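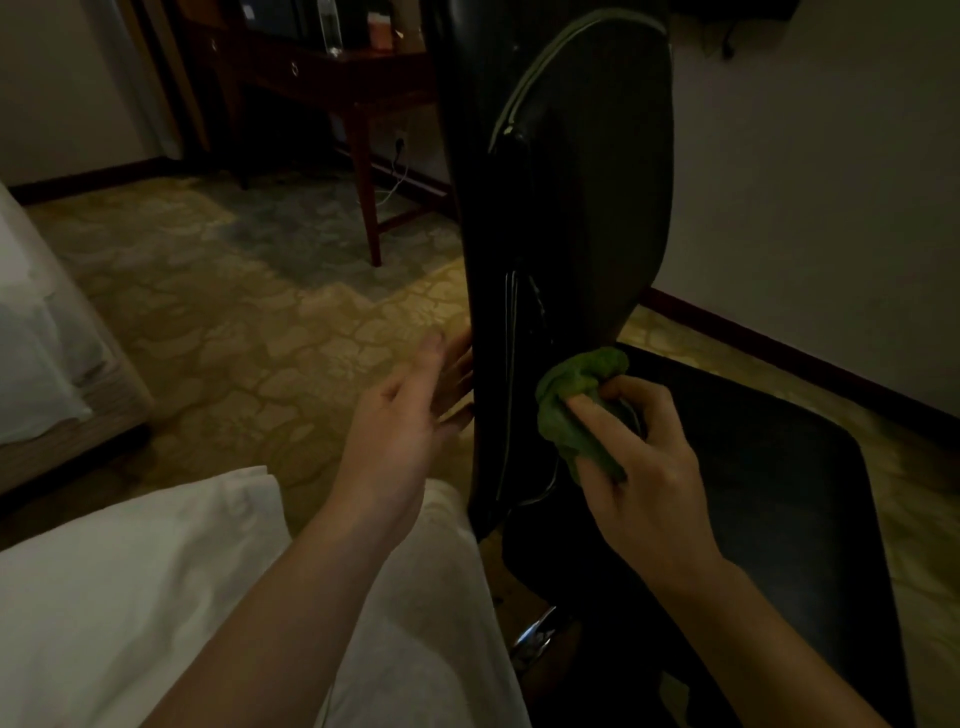

Hviid House Tenants' Group

Minutes, September meeting

September | Posted by Magdolna Major

Filed under: Building News, Minutes

Place: Room 334
Start: 4 p.m.

Present: Magdolna Major (minutes), the building manager, the office managers from Cidatach and Lusavholm, a bookkeeper from Jostberg, and people from several of the smaller offices on the second and third floors.
Apologies: the dental lab on the ground floor.

Minutes of the last meeting
Accepted with one change. The item on the bike rack should say that the rack belongs to the building and that Lusavholm only paid for the bolts.

Matters carried over
The lock on the mail room has been replaced. Old keys do not work in it. Anyone still holding an old key should drop it off at the front desk.
The water stain in the third floor corridor was traced to an air conditioning drain. The drain has been cleared. The ceiling tile will be changed once the area has stayed dry for a month.
The question about the night light over the back steps is still open. The manager has asked for a price and has not received one.

Elevator
The manager reported that the elevator passed inspection, with a note about the door sensor. The sensor will be replaced before winter. The elevator will be out of service for 2 working days. Cidatach asked that this not fall at month end, when they have heavy deliveries. Jostberg has a client who uses a wheelchair and needs to know the dates well ahead. The manager will send dates to all offices as soon as the service company confirms them, and Jostberg will be called directly.
There was some discussion of whether the old freight lift could be used during the work. It can't. It is not approved for passengers and the manager does not want it used for boxes either.

Heating
The heat will be turned on when night temperatures call for it, as in past years. The north side offices said they were cold through most of last spring while the south side had windows open. The manager explained that both sides run off the same thermostat, which sits in the south corridor. A second thermostat was priced some time ago and turned down by the owner.
Lusavholm offered to keep a record of the temperature in their front office, morning and afternoon, through the first month of heating. The tenant across the hall will do the same. The manager will take both records to the owner. Space heaters are still not allowed under the lease. Two tenants asked for this to be written down clearly, so it is repeated: no space heaters, including the oil-filled kind.

Shared rooms
Room 334 is being booked for whole days and then left unused. It was agreed that if no one has shown up half an hour into a booking, the room is free. The sign-up sheet stays on the door. A request to move to an online calendar was heard. Cidatach already pays for a calendar service and can add the room, but the smaller offices would need to have accounts set up. Left for next time.
Chairs are drifting between the shared room and the offices. Please return any that are not yours. Whoever uses the room last in the day should wipe down the table and the chairs and switch off the projector.
The whiteboard markers are gone again. Jostberg will put in a new box.

Kitchen
The refrigerator on the third floor will be emptied on the last working day of each month. Anything without a name on it will be thrown out. The dishwasher is running again after the manager cleaned the filter. Please scrape plates first.
Over 200 dollars was spent on coffee and paper goods in the last quarter from the shared fund. The bookkeeper from Jostberg passed around the receipts. No questions. One tenant said that their people don't drink coffee and asked whether the share could be lower. Most present felt the amounts were too small to work out office by office. The tenant did not press it.

Parking
The 4 visitor spaces by the side entrance are being used by staff. The manager will repaint the lettering and put a note on windshields for a while before doing anything else. Towing was brought up and not supported. Lusavholm has a delivery van that needs to stand near the entrance in the mornings, and it may use the end space until 10 if the driver leaves a phone number on the dash.
The snow contract has been renewed with the same company. The lot should be clear before most people arrive. If it isn't, call the manager and not the company.

Fire drill
There will be a drill this fall. The meeting point has changed from the front sidewalk to the far end of the lot, past the dumpsters. Each office should name one person to check that everyone is out, and send that name to Magdolna.

Other business
The window cleaners come next month. Clear the sills.
The Cidatach office manager asked who waters the plants in the lobby. The front desk does it. They are getting too much water, so please don't add any.
A tenant on the second floor asked about the smell in the stairwell after weekends. The manager will look at the floor drain in the basement.

Actions
Manager: elevator dates, price for back steps light, parking notes, basement drain.
Lusavholm and the office across the hall: temperature record.
Jostberg: markers.
Cidatach: find out what calendar accounts would involve.
All offices: fire drill name to Magdolna.

Next meeting to be held in the same room, date to follow by email.

Comments

2nd floor north
Can the temperature record include our side of the second floor too? We have a thermometer and would be glad to write it down.

Magdolna Major
Yes, please do. Morning and afternoon, same as the others.

Jostberg front office
Markers are in the room. Spare ones are with us if they run out.

vandriver
Is the end space the one by the wall or the one by the hydrant?

Magdolna Major
By the wall. No one should park by the hydrant.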